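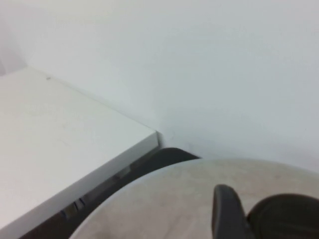 Most couples leave the guest book until the last fortnight, and it shows. Lorna Strachan ran the book at her sister's wedding in November and ended up with 37 signatures from 202 guests. Where you put it matters more than what it looks like. A plain white table set close to a wall will do, as long as people pass it on the way to their seats and there is room to stand and write.

Put out more pens than you think you need and test them on the paper first. Felt tips bleed through thin pages. 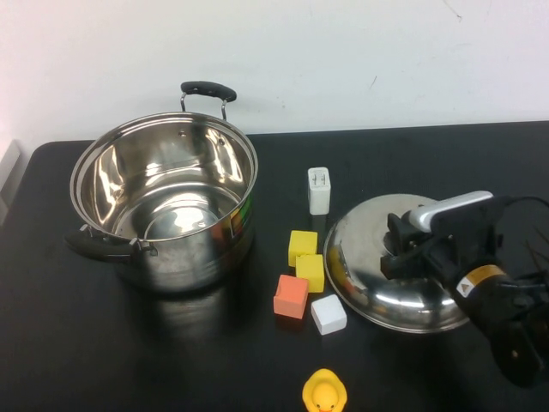
Ask one person to look after the book for the evening. Senga McIver did this for her cousin and took it round the tables after the meal, before the band started. Nearly everyone wrote something longer than their name.

If you would like loose cards instead, allow one per household and buy a few spare.
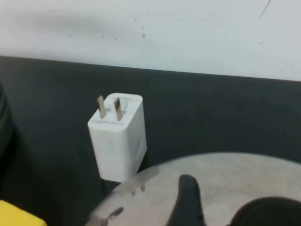

Getting the cards home

Have a lidded box ready and write the couple's name on it. Hamish Geddes packed his cards in with the table linen, and it was Saturday before the hire firm found them.
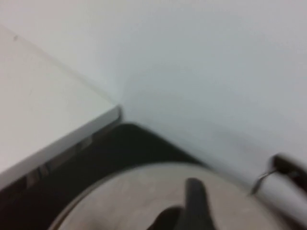 Once they are home, sort them by family and put them in an album within a month or so. Leave a few blank pages at the back for anyone who posts theirs late.

2 comments | 400 shares

You might also like
Seating plans for awkward rooms
Thank-you notes: who writes what
Choosing readings for a short ceremony

We use cookies to remember your newsletter settings. Accept | Manage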